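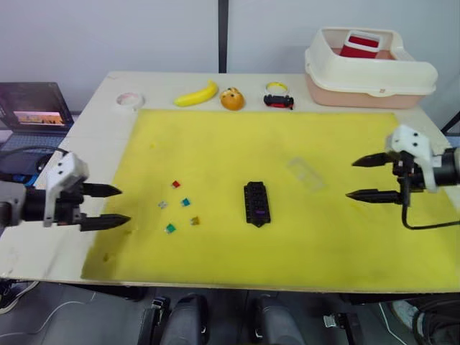
3.2 Materials and the sorting surface

Blade fuses are small, cheap and colored by rating, and people who handle them all day still put them in the wrong slot. Our interest is in how a fuse box gets filled when the parts arrive as a scatter, with no tray and no labels. Earlier work on kitting (Section 2) assumes that somebody has already laid things out nicely. In the four repair shops we visited in April, somebody had not.

The layout in Figure 2 follows shop practice closely. The work surface is a yellow foam mat on a white table. Foam was chosen after a pilot on bare tabletop, in which dropped fuses skated to the floor and a fair part of the session was spent under the furniture. The mat has picked up smudges and stains, chiefly toward its left and lower areas, and we left them alone: a dark smear is a fair stand-in for the state of a real bench, and our attempts at cleaning had only moved it around.

Figure 2. Fuse box partly filled. One purple fuse is seated in a lower slot; red, teal, clear, green and amber-brown fuses lie loose on the mat.

The clear fuse deserves a word. In the pilot it was the part most often overlooked, including by the authors. Saturated colors stand out on yellow, while the whitish body borrows whatever is underneath it. The same goes for the transparent plastic piece lying beyond the box, to its upper right, which shows mainly as an outline and a reflection. We kept both in the set.

The box is black, with a grid of slots on its top face and a small pointed tab at one end. The tab gives an unambiguous heading, and we record box orientation by it throughout – a convention adopted after 63 trials had been logged using the word "up," which meant different things to different coders. Those trials were recoded by Dorota Kalinowski, whose remarks on the matter are not reproduced.

A full run consisted of 400 placements, divided into blocks of 100. Loose fuses were scattered again before each block, by hand and without a template. Fuses with bent prongs were replaced between blocks and kept in a jar, now fairly full.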